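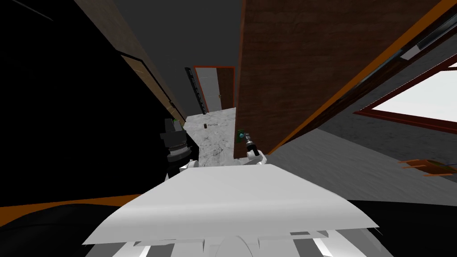

Door and window, both on a slant.

Slept until 7, which at my age counts as debauchery. The sourdough starter had climbed out of its jar overnight and was halfway to the toaster, so I fed it as a reward for ambition. Kiri says I should give it a name. I have managed three marriages' worth of houseplants without naming any of them and see no need to begin with flour.

Walked to Castellanos for rye and came home with rye, a lemon, and a proofing basket that cost more than my first bicycle. Lorraine was in line ahead of me and wanted to know if I was still "doing the bread." I said I was. She said Jarrah had given it up and taken to running, in a tone that suggested I might consider it.

First loaf out at 3. Flat as a doormat, but a good color. I had the oven at 88 degrees hotter than the recipe wants, having read one line and baked by another. Ate two slices with butter standing at the counter – gummy in the middle, and I would have eaten a third if the phone hadn't rung. Warrick, wanting his ladder back.

Second batch is in the fridge now under a shower cap. Must find the ladder.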